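Residence Diary, Hollis House
Sep 22, 2020

The kitchen on the second floor was closed to residents from breakfast until early afternoon so that the counter could be cleared, washed and set out again in accordance with the plan agreed in August. Heather Quinlan and I carried out the work. Tayla Bright had kindly emptied the lower cupboards the evening before, and we were able to begin without delay.

All items were first moved to the dining table. The marble-patterned surface was washed twice, then dried. The mosaic strip behind it required more attention than expected, as the grout had darkened near the outlet. A paste of baking soda and water was applied with an old toothbrush and left for a quarter of an hour. The result is acceptable, although two tiles close to the window remain dull and have been entered in the repair book.

The question of the toaster oven was settled at last. It will stay at the left, with the two-slot toaster in front of it. Ms. Chege had asked that it be moved to the pantry shelf, but the shelf is too shallow and the cord would not reach. Residents are reminded that both appliances are to be unplugged at night. A notice to this effect has been typed and will go up tomorrow.

Canisters and jars are to stand along the back in a single row, with the knife block and the utensil crock beyond them, leaving the middle of the counter free for the large cutting board. I recorded the order in the house book so that it may be restored after the weekly cleaning. Cereal was to have gone to the pantry with the other dry goods. It has not.

Lunch was late on account of the above, and consisted of soup and bread. The grocery account from Woltton came to 700 for the month, which is within the allowance. The new dish towels have not arrived.

After lunch the play food was put out on its teal plate for the visiting children, with the watermelon slice and the bananas. It has been given the wooden crate at the right-hand side, where it may remain until a proper shelf is found in the family room. 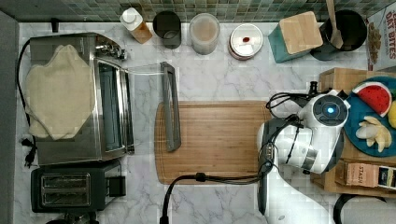
Musa Nwachukwu asked whether the cutting board might be kept upright against the wall between meals, as he finds it heavy to lift when the surface beneath must be wiped. I replied that the matter would be considered. Heather is in favor. I am less certain, having seen the old board warp when it was stood on end near the sink.

Remaining for tomorrow: oil the board, descale the kettle, label the canisters, and write to Seten regarding the cupboard hinge. Retired at ten.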